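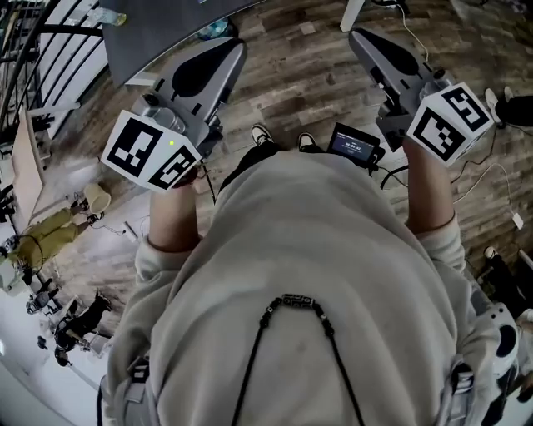 Cream hoodie, wood floor, the good sneakers. A smudge up on the back already, of course.

Maritza Ñahui
September 1, 2026

ok so a few of you asked how the downstairs table project is going and I have Thoughts, so it's a thread. Get a drink.

Background for new people: we have one big dark gray table at the bottom of the stairs and everything in this house lands on it. Mail. Keys. Half a sandwich one time (not mine). In the spring I decided it was going to be a table again and I've been fighting it ever since!

The rule I started with was "nothing lives on the table." This lasted maybe a day and a half. A table with nothing on it is apparently an invitation, and by dinner there was a bike helmet on it and a bag of potting soil. Indoors. On the table we eat at.

So now the rule is that a few things are ALLOWED. The notebook is allowed. Water is allowed. Whatever you're using right this minute is allowed. Anything else goes up with you the next time you go up the stairs, and if you walk past it twice I get to say something.

My sister-in-law Marjorie Furnival (hi Marj) told me to put a basket on the bottom step. I tried the basket. The basket filled up and then we had a table problem AND a stairs problem, and I stubbed my toe on it in the dark with a full laundry load in my arms. Basket is retired.

About the floor, because it came up in the replies last time: yes those are the original planks, and no I have not refinished them. The brown and gray mix hides crumbs so well that I genuinely don't know how clean it is until I walk on it in socks.

I-hsuan Ho asked what I mop it with. Barely damp microfiber, nothing in the water. I used a bottle of Rukell floor polish on it once, two winters ago, and skated into the refrigerator. Never again. If anyone local wants most of a bottle of Rukell it's under my sink.

And since I KNOW someone's going to ask, the hoodie. It's big, it's cream, it's got a hood you could carry groceries in, and I live in it from September until it's warm. I bought it two sizes up and I regret nothing.

Cream was a choice though. I'd love to tell you how the dirt got up there between the shoulders, a place I can't even reach. My leading theory is the basement door frame. Second theory is the dog next door, who greets people from behind.

Things I've tried on this hoodie over the years, in order: dish soap and a toothbrush, baking soda paste, leaving it in the sun on the railing, pretending it's part of the color. Dish soap wins. Rub it in dry, leave it 30 minutes, then wash cold with the sleeves turned inside out. The sun thing did nothing but it did smell nice after.

Do NOT put it in the dryer on high. I did that to the one before this and Harpreet's youngest wears it now.
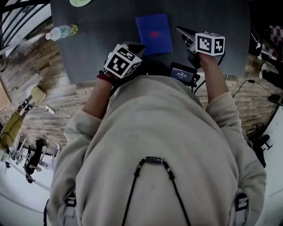 At the table. Blue notebook, water bottle on its side, sleeves pushed up like I mean business.

Looking at the table now, I'm giving it a solid B plus. The notebook's lying a bit crooked but it's where it should be, and there's plenty of dark gray showing. You don't know what it took to be able to see that much dark gray.

The notebook is the house notebook. Blue cover, little red label in the middle, everybody writes in it. Grocery stuff in the front, things that are broken in the back. The two sections are going to meet soon and I'm not ready for what happens then.

Sample page from the back: "bathroom fan loud again." "stair rail loose??" "who has the good tape." And then in completely different handwriting, "the tape is not good." That's been in there since last November and I still don't know who wrote it.

(The rail isn't loose, by the way. Harpreet Kowalchuk came over and leaned on every single baluster and said it was fine, then stayed for soup. I love that dark metal rail and I love how it curves, but dusting it is a whole afternoon. Old sock on the hand, top to bottom, podcast on.)

Water bottle placement: yes, on its side. Yes, I've heard about it. I-hsuan says it's a matter of time. The cap on that one is the yellow-green kind and it screws on tight, and I've decided to trust it. If you hear a scream from my end of town you'll know how that went.

I did lose a library book to a bottle once, to be fair to I-hsuan. Different bottle. $20 and a very kind conversation at the desk where I could've died.

And the pale green thing up at the far end is on its way to the kitchen. I'm saying it publicly so it happens.

People always want to know about the table itself so: it was secondhand, from the couple who ran Vindenau when they closed up the shop. I paid $70 and Lionel Mottram drove it over in his truck, and I think I still owe him a lunch. Lionel, I owe you a lunch.

Dark charcoal shows EVERYTHING. Dust, flour, rings, one cat hair. If you're shopping for a table and you have children or a personality like mine, get something speckled. I wipe it down every night with a wrung-out dishcloth and then again with a dry one or it dries streaky and I can see it from the stairs.

For rings, rub with the grain of whatever finish you've got and be patient. I went at a mug ring with the scrubby side of a sponge the first month and now there's a dull patch that I put the notebook over when people come by. Do as I say, etc.

A couple of you noticed the beads! The cord around my neck is black with little dark beads down both sides and one bigger patterned one that sits at the back. I wear it pretty much every day. It's from the Clistetti stall at the fall market, where I go in for one pair of earrings and come out having had a forty-minute talk about knots.

It does get caught in the hood. I've learned to put the hoodie on first and the cord second. If you do it the other way you end up with your arms over your head making noises and somebody has to come get you.

Red bracelet is from my aunt and it doesn't come off, so don't ask me to sell it, person from the replies!!

What I'd do differently if I was starting the table over: I'd fix the coat hooks first. Half of what was landing on the table was really coat stuff, gloves and bags and leashes, and once we had hooks at kid height by the door it dropped off fast. I spent a month nagging when I could've spent it with a drill.

Also I'd have moved the charger. Wherever the charger is, that's where the pile is going to be.

Next up is the shoe situation. There are currently more shoes at the bottom of those stairs than there are feet in this house and I've got my eye on a bench from Yuan that has the slots underneath. If you own it, tell me whether a men's 12 fits in the slots. The website says "most shoes," and I've been hurt by "most shoes" before.

Marj just texted me "what about a basket." Marjorie.

Ok going to deal with the smudge before it sets in for good. Dish soap, toothbrush, 30 minutes. Will post the after if there's an after. Drop your cream-colored laundry regrets below, I want to read them while I wait.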